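Filed under: Grippers and hand tools / Upkeep
Posted in November by Shiela Gatchalian

Hello all,

Thank you for the patience while I got round to this. I've left the original message quoted underneath, because there were several questions in it and I kept losing track of which one I was answering.

> We have two of the hand-held grippers with the soft black mesh pads, and one
> of them has started letting go of cloth. Hard things it holds as well as ever.
> Marinho cleaned the pads with the same spray we use on the benches and if
> anything it's worse. Is it the pads, or the linkage, or are we just squeezing
> wrong? Also, how often do you all change the pads? The Vindard notes say
> every 936 closes and that seems an awful lot of pads. And does the marker
> plate need to come off for any of this?
>
> Kiltis workshop

First of all, you are very unlikely to be squeezing wrong, so please tell whoever has been blamed for it! We had the same trouble in the Astinen room last spring and went through all the same arguments.

Start with the spray. Ours left a film on the mesh that you couldn't see but could feel if you ran a thumbnail across it, and it filled in the little holes that do most of the gripping on fabric. A hard box doesn't mind, as there's plenty of force behind it, but a bit of fluffy cloth simply slides out. Take the pads off, wash them in warm water with one small drop of washing-up liquid, rinse them far longer than seems sensible, and leave them overnight on a rack. Don't put them on a radiator. I did, once, and they curled up like bacon and had to go in the bin.

While the pads are off, have a look at the linkage. Close the trigger slowly and watch whether both fingers arrive in the middle together. If one gets there early, the cloth is being pushed sideways before it's pinched, and no amount of clean mesh will cure that. On ours it was the pivot screw on the slow side, done up too tight by somebody (me, I think, though I've never owned up to it until now). Back it off a touch at a time until the finger moves freely but doesn't wobble, and try it again after each touch.

Then put the pads back and test on something soft and annoying. Our test piece is a green fuzzy cloth, which we set down on a felt backpack so that there's something with a bit of give underneath it. A bare table top is too kind, I find. Pinch it near the middle, lift it, hold for a slow count of 6, put it down, and do that 20 times before you decide anything. If it only slips near the end, have another look at the pivot screw, as ours liked to creep.
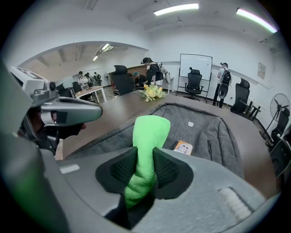

As for how often to change them, we don't go by the 936. We look at the pads after every 500 closes and swap them when the mesh has gone shiny or a corner has begun to lift, and some sets go on a good deal longer than others. Do change both sides at once, though. One new pad and one old one will give you exactly the sideways push I was grumbling about further up, and you'll spend an afternoon on the pivot screw for no reason at all.

The marker plate can stay where it is. If you do ever have to take it off, draw a pencil line along the edge of the bracket first, and do the calibration again afterwards even if it looks perfectly straight. Ours looked straight too.

Do write back and say how the washing went - I'd be glad to know whether it's the same film you've got, or something else altogether. I have a spare set of pads in my drawer that I can post if you're stuck in the meantime.

All the best,
Shiela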